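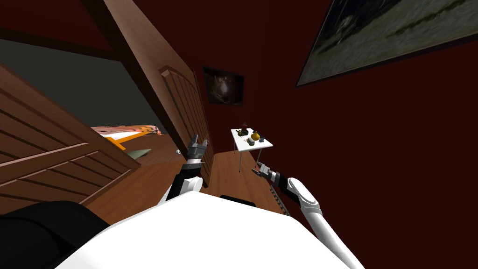

Kiltari opened its doors to the neighborhood on Jun 10, 2026, and for most of the afternoon the line for the simulation room ran down the stairs and past the bicycle racks. The company, which writes software for two-armed household robots, had not held an open day before, and the staff had put out enough folding chairs for a much smaller crowd. By closing time 472 people had signed the guest book, among them two school classes and a good part of the choir that rehearses across the street.

What they had come to see was a robot learning its way around a house that exists only on a computer. Dagmar Charvát, who leads the simulation group, ran the demonstration herself, starting over every 20 minutes for each new group and never seeming to tire of it. The rooms, she explained, are furnished the way people furnish real ones, with beds and dressers and paintings on the walls, and little tables with a vase or a figurine on top – the kind of thing you would rather a robot practiced near on a screen before it came anywhere close to your grandmother's. The software now has 3,261 of these rooms to draw on, up from 800 in January.

Visitors watched the big screen from the robot's side of things, with its own white body at the bottom of the view and its two arms reaching out ahead of it. That took some getting used to. One view of a bedroom with a dark red wall leaned so far to one side that several people in the front row tilted their heads to match it, and Charvát, laughing, said she still does the same at her desk. The team renders plenty of views at odd angles, she said, so that the software can recognize a door as a door however it happens to be leaning.

Small tables drew the most questions. Iolo Howells, a retired furniture restorer who had brought his two grandsons, wanted to know how a machine could tell where a tabletop ended, and he got a long and patient answer from Aksel Blöndal, one of the programmers, with a cookie tin standing in for the table. The grandsons were more interested in the grippers, and asked whether a robot could be taught to make a bed. Blöndal told them that sheets are a good deal harder than vases, and that he would not promise anything before they were grown up.

Downstairs in the lunchroom, Benvinda Mota had set up a corner where children could draw a room for the robot to practice in. There were 97 drawings on the wall by the end of the day, including a bathroom with a slide and a kitchen belonging to a very large rabbit. Mota, who builds many of the rooms in the collection, said she would pick a handful to turn into proper models over the summer, and that the rabbit's kitchen stood a very good chance.

The coffee and almond cake came from the Figueiredo bakery on the corner, whose owner, Armindo Neves, carried the trays over himself and then stayed for two rounds of the demonstration. He had expected something noisier, he said, and was pleased to find he could follow most of it.

Kiltari plans to hold another open day in January, with booking for the simulation room so that people do not have to wait on the stairs. The children's drawings will stay up in the lunchroom until the end of the summer, and families who would like to see them can ring the bell at the front desk on any weekday afternoon.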